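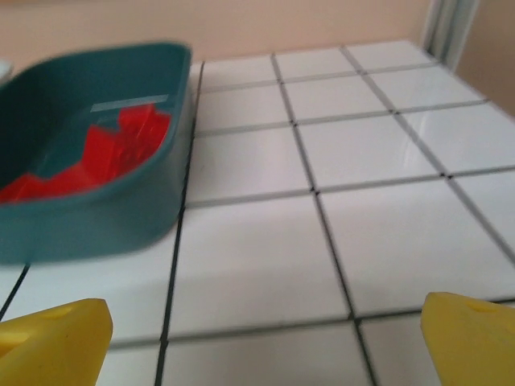

Midel Storage Bin, Teal

Open-top plastic bin for countertop, shelf and drawer use. Rounded corners inside and out, smooth finish, slight gloss. Suited to small plastic parts, building pieces, craft supplies and other dry goods.

Product line: Midel
Supplier: Cleltenine
Color: Teal (dark blue-green)
Color code: 255
Shape: Rectangular, rounded corners
Lid: Sold separately
Rated load: 2 kg, evenly distributed
Carton quantity: 100

Surfaces
The base is flat and has no feet. It can be used on ceramic tile, sealed wood, laminate and steel. On glazed tile with recessed grout, set the bin down and lift it to move it. Dragging a loaded bin across grout lines will mark the underside over time. For vertical stacks, use the Girar shelf insert; the bins are not designed to stack on their own rims.

Contents
Rigid parts with notched or stepped edges may be stored without a liner. Light scratching of the inner floor is normal and does not affect strength. Do not use for solvents, hot cookware or unwrapped food.

Labeling
Adhesive labels up to the height of the wall can be applied to any side. Clean the area with alcohol and let it dry first. Labels placed on the curved corners tend to lift.

Cleaning
Hand wash with mild detergent and lukewarm water. No abrasive pads. Not dishwasher safe.

Ordering
Single bins ship from the Choi warehouse. Orders over 2000 units are quoted on request; allow extra lead time in March. Lids and Girar inserts are listed under Accessories.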